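Student Project Report
Automation in a Small Furniture Refurbishing Company and Its Effect on the Employees
Author: Octavio Pereyra
Course supervisor: Volker Frerichs

1. Background

For my project I visited the company Kodikara in Jollville. The company buys used stools, shelves and small tables from offices and rental apartments, repairs them and sells them again. It has 30 employees. In March the management bought two robot arms from the supplier Dremska, and they were installed in the sanding and coating area. I wanted to find out what changed for the people who did this work before, and also for the people who work before and after the robots.

I was in the company for 2 weeks. I observed both shifts and made interviews with nine employees. The shift leader, Faith Shemweta, helped me to plan the interviews so that nobody had to stay longer after work. Two of the employees did not want their names in the report, so I use names only where I received permission.

2. How the work was organized before

Before the robots, each employee took one piece of furniture and did all the steps: cleaning, checking, sanding, coating and the final check. The sanding was the hardest part for the body. Six of the nine people told me that they had pain in the wrist or shoulder after a long day. On the other side, they could decide their own order of work, and they could see the finished piece at the end. Pascal Strobel, who has worked there the longest of the people I interviewed, described it with these words: "The stool was mine from the morning until it went on the truck."

3. How the work is organized now

The robots do the sanding and the first coating of flat parts such as seats and shelf boards. The company plans for 4,000 pieces per year with this system. The cleaning before it and the final check after it are still done by hand. I asked why the cleaning was not automated too. The answer was that used furniture arrives in very different condition. One seat has only dust, another has glue or old wax, and the employee must feel with the hand where the surface is not even.

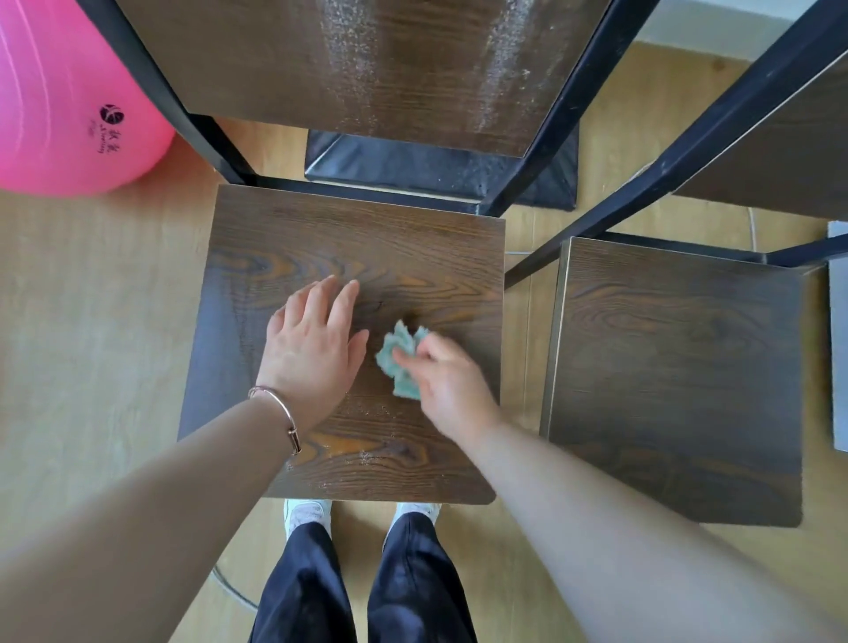
The cleaning step has therefore become more important than it was. If dust or a small piece of dirt stays on the seat, the sanding disc pulls it over the surface and makes scratches. In the first month many seats had to be sanded a second time for this reason. After that, the company wrote a short instruction for the cleaning, and the employees received more minutes for each piece. Several people said that this was the first time the management had asked them how the cleaning should be done.

4. Results of the interviews

The physical work is easier. All six people with pain said that it is better now, although one of them still has problems when she wipes many large boards in one shift.

The opinions about the pace were more mixed. The robot waits for the next piece, and a yellow lamp goes on when the input table is empty. Vicente Maldonado told me that he does not like this lamp. In his opinion it looks like a reproach, even if he is only in the restroom. The shift leader knows about the complaint, and she wants to change the setting so that the lamp comes on later.

The third topic was learning. Two employees attended a course at the supplier's training center in Nistbridge and can now change the programs. They are satisfied and receive a higher wage. The other seven would also like to take the course, but when I left there was no date for it. I think this is the biggest risk for the mood in the team, bigger than the lamp.

5. Limits of my work

I interviewed nearly a third of the employees, and most of them were from the early shift. I also did not see the old way of working myself, so section 2 depends on what people remembered.

6. Suggestions

I suggested to the company that people change between cleaning and final check in the middle of the shift, so that they see finished pieces again. I also suggested fixing a date for the second course. The first suggestion is being tested in the early shift, and Ms. Shemweta will send me the results for my presentation.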